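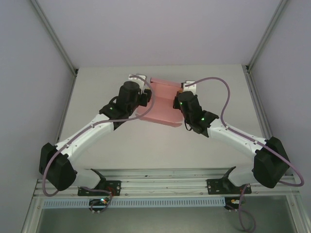

**Figure 3.** The two-arm cell during the fingertip comparison, with both grippers at the pink plastic piece.

### 4.2 Swapping the fingertips

Most of what I have to say about the Saline controller only makes sense once you know how long we spent fiddling with fingertips first. We had two sets to choose between. The Skorkis tips are short and fairly stiff, and the Venuvano tips are longer with a softer pad, and I went in quite sure the soft ones would win (Mpho Hendricks had money on the stiff ones, and I owe her a lunch). Thin plastic is a horrible thing to pick up. It bends away from you, it slides, and if it's see-through like the pink piece in Figure 3 the depth camera can't make up its mind where the surface is. With one gripper over the upper-left corner and the other at the right side, as in the figure, each arm is also pushing the sheet about underneath its partner, so a small mistake on one side turns up as a bigger one on the other.

We ran 300 trials with each set, 600 altogether, all on the same type of plastic piece and all with the same starting positions. Sibusiso Shezi wrote the script that shuffled the order of the lifts, and Lwazi Ngcobo sat with the arms through nearly all of July, putting the piece back and writing down what went wrong. I'd meant to have the logging done by the script as well, but it kept marking a lift as good when one side had let go at the top, so we went with Lwazi's notebook! The notebook is what we used for everything in this section.

The soft tips were lovely on the first touch. They settled on to the edge without kicking it sideways, and for a single-arm lift I'd pick them again tomorrow. Trouble started when both arms pulled. The pads gave a little under load, the sheet crept out by a millimetre or so, and the controller read that creep as the other arm moving and went after it. Once both sides were chasing each other the piece would start to flap, and we'd have to stop. Turning down the gain helped with the flapping but made the arms so slow to answer that Dumisani Modise asked whether they were still switched on.

With the stiff tips we saw more bad first touches, mostly where a tip came down on top of the raised side and folded it over. If they did get hold, though, they kept hold. The force readings were much cleaner as well, and that mattered more to us than I'd expected when I planned the tests, as the Saline controller leans on those readings for almost everything it does after the grasp. We added a slow last stretch to the approach (the final 11 mm, taken at a crawl) and the folded sides became a good deal less common. I tried the same slow approach on the soft tips to be fair to them. It made no difference I could find.

A word about the cables, because a reviewer of our earlier workshop paper asked. Each arm has its cable run down along the upper link and then round the elbow in a loose loop. We started with tight loops and they tugged at the wrist when the arm stretched out, which showed up in the force readings as a slow drift. I spent the best part of a week blaming the controller for that. Simin Nikzad spotted it by holding the cable up with her hand while I watched the plot go flat, and I've been slacker with my loops ever since.

We also tried the older Mahlangu controller with both sets of tips, though only in short runs, so please don't read too much into it. It doesn't share force readings between the arms at all. Each side just holds its own position and hopes for the best, and with the soft tips that was rather pleasant to watch, as there was no chasing and no flapping. It did tear 2 of our plastic pieces with the stiff ones, both times on the lift, and after the second I put it away.

For the rest of the paper we use the stiff tips, the slow approach and the Saline controller with the gain left where the maker set it. I'd still like to try a tip with a soft pad over a stiff core, and Simin has drawn one up, but it wasn't ready in time for these tests. Section 4.3 goes through the camera positions, where the see-through plastic causes a whole new set of headaches.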